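4.2 Small flat things

Of the 1739 items logged across the Sorberg households, 315 fell into the class we ended up calling small flat things: loyalty cards, spare labels, sample swatches, the square of printed card that comes attached to something and outlives it. They take up almost no room, and this appears to be the secret of their success. A broken toaster was disposed of within the month in every home we followed. A card the size of a biscuit could last through two house moves and a divorce.

Participants were asked to clear one work surface and to place each object in one of four trays: keep, bin, give away, undecided. Small flat things went to the undecided tray more often than any other class, including medicines and keys to unknown doors. Several people picked up a card, read it, turned it over, read the back, and returned it to the spot it had come from, having apparently gained nothing but the exercise. Our coding scheme, borrowed from the earlier Leclerc survey, had no category for this. We added one and called it "revisiting".

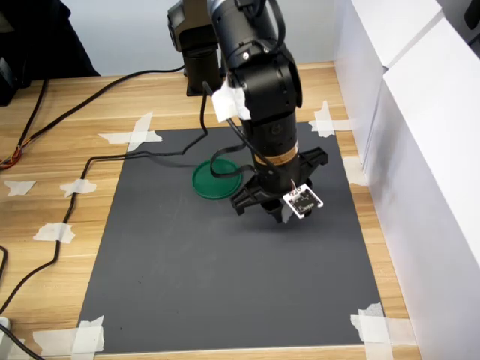
Figure 3. A small white square card with a dark printed face, held above a grey mat on a wooden tabletop.

Revisiting was most common where the card carried some printing but not enough to say what it was for. A card with a name and a price on it was dealt with briskly. One with a graphic and a short line of small text invited speculation, and speculation is slow. In the Closum flats, where surfaces were smaller, residents speculated standing up, and the sessions were shorter as a result.

We had expected a plain surface to help, on the theory that an object lying by itself looks more like a decision. It helped with mugs. With cards the effect was weak, and two participants said that a card on an otherwise clear table looked important and ought to be kept. The Curnitia guidelines, which recommend clearing the table first, may need a footnote.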